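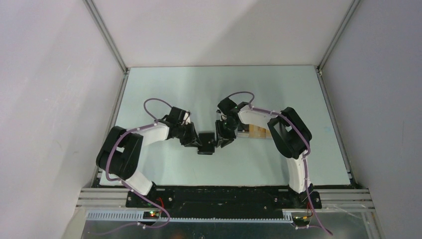

A small black block between two grippers, just clear of the work surface.

About Tekau

Tekau is a small training school for people who handle things for a living: packers, parts pickers, bench assemblers, stockroom staff. We teach how to pick up an object, pass it on and put it down in the right place. If that sounds like a thin subject for a school, we thought so too before we started looking at breakage reports.

We opened in Skulau with 3 benches and a secondhand shelf unit. Today we have 11 benches in one long room on Hulter Street, and the shelf unit is still in use, though it leans.

What we teach

Most of our teaching is done with small blocks and plain parts. Visitors sometimes expect crates, forklifts and hard hats. We don't have any of that. A block that fits in your palm will show up most of the bad habits a person has: gripping too hard, letting go too soon, looking at the shelf when they should be looking at their hands. A heavy crate mostly shows whether someone slept well.

The basic course runs for eight sessions. Students begin with lifting and setting down on a bare surface. Then they move on to holding a part from two sides, which is harder than it looks. Push from the left a little more than from the right and the part turns. Ease off on one side and it drops. We spend two full sessions on this and some students would like it to be three.

After that comes sorting, tray packing and bench layout. Bench layout is the part employers ask for most and students like least. It is mainly a matter of clearing away what you are not using, and people will defend a cluttered bench with surprising energy.

What we don't promise

We have read a lot of training brochures. They tend to promise that output will double and that everyone will go home happy. We have not seen either happen. What we have seen is people dropping fewer things after the course than before it, and some of them slipping back within a few months if the benches at work are badly set up. We tell employers this before they pay. A few have gone elsewhere, which is their right.

We also don't hand out certificates in levels or colors. There is one sheet of paper. It says which sessions you attended and which exercises you passed, and if you missed the one on tray packing, it says that as well.

We are often asked about our "method". There isn't one with a name. Dijkstra, the packing firm that sent us our first group, wanted to call it a system for their newsletter - we asked them to leave that out.

Coming to see us

You can watch a session before signing up, and we would prefer that you did. Groups are kept to 8 people. The next basic course starts in July, and places are given in the order the forms come in. Wear shoes you can stand in. Please leave rings and watches at home on the days marked for small parts.

Page last updated June 15, 2023

2 comments | 11 shares

Contact | © 2023 Tekau | Back to top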